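Home | Diary | Archive | Links
Search this site

Saturday

Up at 6 to get the sourdough out of the fridge before the kitchen warmed up. I left it on the counter under a towel and walked down to the river to look at the gauge. It had dropped four inches since Thursday. The path is passable as far as the Grastine footbridge, and after that it's mud up to the ankle. I turned back there.

Baked at nine. One loaf split down the side again. I think I'm shaping them too tight, or the oven runs hotter at the back. I gave the split one to the neighbors and kept the good one, and felt a little bad about that until lunch.

Spent the afternoon on the winter drawer. Every March I say I'll wash the wool before I put it away and every March I don't, and then the moths get in. This year I did seven things in the sink with the Skirnus soap, cool water, no wringing. Rolled each one in a towel and pressed it. The gray scarf lost a lot of color. The green mittens have a hole in the thumb and I put them in the mending bag, where they will probably stay.

The navy hat with the red K on the cuff goes in the bag with the cedar blocks.
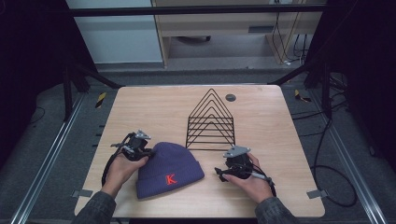

Benedek Antal wrote back about the moths and said cedar does very little once the eggs are laid, and that I should put everything in the freezer for four days first. There's no room in the freezer until we eat the soup. So we had soup for supper, and we'll have it again tomorrow.

Rain after dark. Bed at ten.

4 comments | 6 shares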